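Brisport workshop automation, progress report
For: Akwood
Prepared by: Pouran Golestani, Ciltent
Period: to the end of December

Spending is on plan. The schedule is too, if you read it generously.

The arm now takes the Tuesday tool return on the repair bench, sorting hand tools into bins before the afternoon crew arrives. Our target for the period was 200 sorted tools and we passed it with a week to spare, which we spent arguing over what counts as sorted.

The bench crew have mixed feelings. Sorting was dull, but it was also when people talked, and the talking has moved to the kettle. Two technicians now spend that hour on battery repairs, which they asked for. A third looks after the arm and has asked for a job title. We think she should get one – the request is with Mohammadi, who handle our payroll.

Of the 2000 dollars set aside for training, 70 is left.

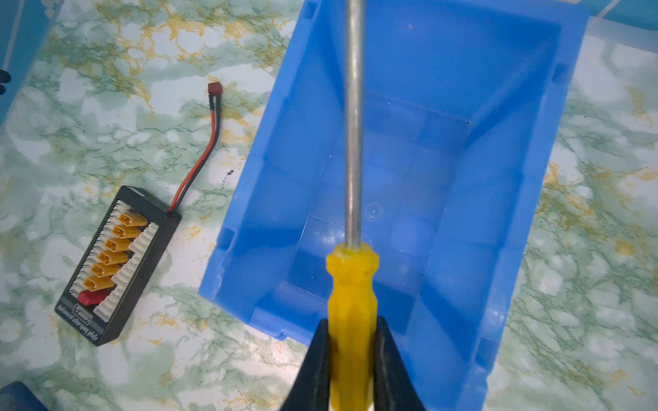 1 min read

Screwdrivers were the hard part. The grip has to be on the handle, and a yellow handle over a blue bin is about as kind as our bench gets. Black handles are next, and we expect to be humbled.

Next period: a second bin, a written rule on who may stop the arm (currently everyone, loudly), and a proper talk with the afternoon crew about their hours.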